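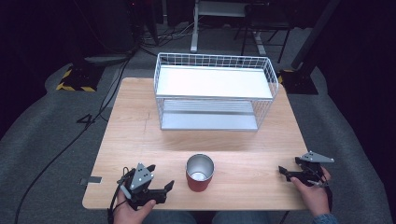
17 janvier – Poignées v2, prise du gobelet et pose sur l'étagère

Repris la paire de poignées après le remontage d'hier soir. Table en bois clair, étagère en fil blanc à deux niveaux vers le fond, gobelet rouge à bord métallique devant. Une poignée dans chaque main, doigts tournés vers le gobelet. Position de départ à garder pour toute la série : gobelet debout, ouverture vers le haut, rien d'autre devant l'étagère.

Mécanique

Les doigts de la poignée gauche avaient du jeu à l'articulation. Remplacé l'axe par celui du lot Vendau, plus long, recoupé à la scie et ébavuré. Le jeu a presque disparu, il reste un petit point dur en fin de fermeture. À droite je n'ai touché à rien, sauf les vis de la plaque à marqueurs, reprises au frein-filet faible. Ne pas serrer plus, le support imprimé a déjà fendu une fois en octobre.

Ressort de rappel : le modèle Oyewole est trop raide, on fatigue au bout de dix minutes. Remis l'ancien. Radoslava Jireš propose de doubler un ressort plus souple, à essayer si elle en retrouve dans le tiroir.

Suivi

Les points blancs des plaques triangulaires sont bien repérés tant que les mains restent au-dessus du plateau. Quand j'avance la poignée droite entre les deux niveaux, le suivi décroche et revient avec un saut. Même chose en passant par le côté. La plaque est probablement trop basse par rapport aux doigts. Une rehausse de 2 cm devrait suffire, fichier à reprendre dans le dossier Sureck (version 1729, les suivantes ont le mauvais entraxe).

Câble gauche : il part en boucle vers le bas puis file sur la moquette. Il tire sur le poignet dès que je vais chercher à droite. Prévoir une attache souple à l'avant-bras, et du mou avant le sol. J'ai marché dessus deux fois.

Essais

Série de 50 prises à deux mains, dépose sur le niveau du haut. Presque toutes bonnes. Les ratés viennent surtout de la main gauche qui arrive trop bas, les doigts poussent le gobelet au lieu de le pincer. Sur le niveau du bas c'est nettement moins bien, le rebord à l'avant oblige à lever puis à redescendre et on perd le suivi à ce moment-là. Série arrêtée avant la fin, données gardées à part, ne pas les mélanger avec les autres.

Le rouge mat accroche correctement avec les patins actuels. Sur le bord métallique ça glisse, donc prise à mi-hauteur uniquement.

À faire
Rehausse des plaques, deux pièces, remplissage 100 %.
Attache de câble à gauche.
Reprendre le point dur à la lime fine.
Demander à Vemport s'ils ont encore des patins en silicone.
Refaire le niveau du bas une fois les rehausses montées.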